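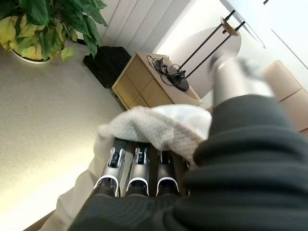 Will I have enough yarn to cast off my shawl, and which stretchy cast-off should I use?

Posted in Knitting > Shawls and lace
February 26, 2019

purlbeforetea

Hello everyone! I'm so close to finishing my first ever proper shawl and I've frozen with the end in sight, so I'm hoping you lovely people can give me a nudge.

It's the Rusu shawl, the top-down crescent with the leafy border, and I've adored every minute of it (even the week when I lost a yarn over and had to go back for it). I'm using Hiline 4-ply in a sort of mossy green. The pattern asks for 900 metres and that's exactly what I bought, because I was sure I knitted tightly and would have heaps left over. Ha!

I'm now on the last repeat of the border with 339 stitches on the needle and a ball that looks more like a walnut. I have two plain rows to go and then the cast-off. The pattern just says "cast off loosely", which is the bit that worries me. My idea of loose is most people's idea of ordinary. The one scarf I've blocked before this had a cast-off edge like a piece of string and it pulled the whole end in.

So, two things really:

Is there a way of telling whether I have enough yarn before I start? I don't want to get three quarters of the way along and run out.

And which cast-off would you use for a lacy edge that has to be pinned out into points? I've been reading about them all weekend and now I've got so many tabs open I can't find the one with the pattern in it.

I could drop one of the plain rows if it came to that, but I'd rather not. I got the wool at the Teltlow shop in Tarodcombe in the autumn and they've sold out of that dye lot, so more of the same isn't on the cards. I'm hoping to wear it to a wedding in March!

Thank you so much in advance, I've learnt loads from reading old threads on here.

mothandmarigold

Oh, well done you, a first shawl with a lace border is a big thing to have nearly finished! The Rusu is a gorgeous pattern too.

Start with the yarn. Do you have kitchen scales, the digital sort? Even if they only go to whole grams they'll help. Weigh the ball now, write the number down, knit one of your plain rows, then weigh it again. The difference is what a single plain row costs you. Do the same for the second row as a check, since scales that only show whole grams can be out by nearly one each way, and with such a small ball that matters. If you know someone who has little jewellery scales, borrow those and you'll be laughing.

Once you know what a plain row uses, you can work out the rest:

A standard cast-off (knit two, pass the first over) needs a bit more than a plain row, more again if you're doing it loosely.

The lace cast-off, which is the one I'd choose, should have roughly double a plain row set aside for it. It often takes less, but I like to have it there.

A picot cast-off eats yarn. Really eats it. Lovely edge, but leave it for the next shawl.

If you've no scales at all, lay the yarn loosely along the edge of the knitting, back and forth. The old rule is three times the width for a standard cast-off, but with the stitches bunched up on a circular you can't see the true width, so spread them over two cables if you've got a spare. For anything stretchy I'd want four or five times the width before I felt comfortable.

Now the cast-off itself. For points that get pinned out hard, I use this one every time:

Knit two stitches together through the back loops. Slip the stitch you've just made back on to the left needle, purlwise, so it doesn't twist. Knit two together through the back loops again. Carry on like that right to the end, then cut the yarn and pull it through the last loop.

It's so simple you can do it in front of the telly, and it gives a smooth edge with plenty of stretch in it. The thing to watch is the stitch you slip back. Don't snug it up before you work the next one! If you're a tight knitter, go up a needle size or even two for the right-hand needle. So if you've knitted the border on 4 mm, pick up a 5 mm for this row only. On a circular with screw-on tips you can just change the right-hand tip, which is a very satisfying little trick.

I'd also try it on your swatch first, if you kept one. Pick up a couple of dozen stitches along the edge, cast off, and give it a really good tug sideways. If the edge stops moving before the fabric does, it's too tight. You'll feel it straight away.

And put a lifeline in before you begin! Run a thin smooth cotton thread through all the stitches with a blunt needle. Then if you do run out part way, you can pull the cast-off back, take out a row and go again without a single dropped yarn over. It takes a quarter of an hour and I've blessed mine more than once.

One more thought. If the sums come out really close, drop one plain row. On a shawl that size you won't see it after blocking, I promise, and you'll sleep better.

Please come back and show us, I love a mossy green!

sockdrawer_avalanche

just use a bigger needle and do the normal one, worked for me on loads of shawls. if you run out use a different colour for the edge, it looks deliberate and quite smart. I did a mustard one on grey and people always ask about it

bluefaced_and_happy

Lots of good advice already and I agree with nearly all of it, especially the lifeline. I'd gently disagree about the normal cast-off on a bigger needle. It can be fine on a garter stitch edge, but with a crescent the bottom edge has to travel a long way round the curve, and when you pin out the points each one pulls on the cast-off on both sides. I did precisely that on a crescent of my own and ended up unpicking the whole edge, fuzzy wool and all. Never again!

If you can spare the yarn, another one you could try is the yarn-over cast-off. You make a yarn over before each stitch and pass it over along with the stitch before, so there's a little extra loop of slack built in every time. It's wonderfully elastic. For your shawl, though, it might be a touch too elastic, as it can look ruffly between the points, and it uses noticeably more than the lace one. I save it for sock cuffs and the necks of children's jumpers, where it's brilliant.

A contrast edge is a super idea if the wool gets desperate. I'd change colour at the start of the last plain row, on the right side, so you don't get those two-coloured bumps showing on the front. Do wash a scrap of the new colour first with a bit of white kitchen roll. A dark red or a navy can bleed when it's soaking, and it would be heartbreaking on a pale shawl (less so on moss green, but still).

For blocking, soak it properly, squeeze it in a towel and don't wring. Pin the middle of the top edge first, then the two ends, then the points, working out from the centre and going from side to side so it stays even. You'll almost certainly move every pin at least once. Leave it until it's dry right through, overnight at the very least and longer if your house is as chilly as mine.

March gives you time, so don't rush the last row. Have a lovely wedding!

purlbeforetea

You are all stars, thank you! I dug the scales out from behind the flour and weighed before and after the first plain row. I've got enough for the second row and the lace cast-off with a bit over, even allowing for the scales being wobbly. Tried it on the swatch with a bigger right-hand tip and it stretches beautifully, nothing like my poor stringy scarf.

Lifeline going in tonight. I've also put some mustard by, just in case, and now I half want to use it anyway!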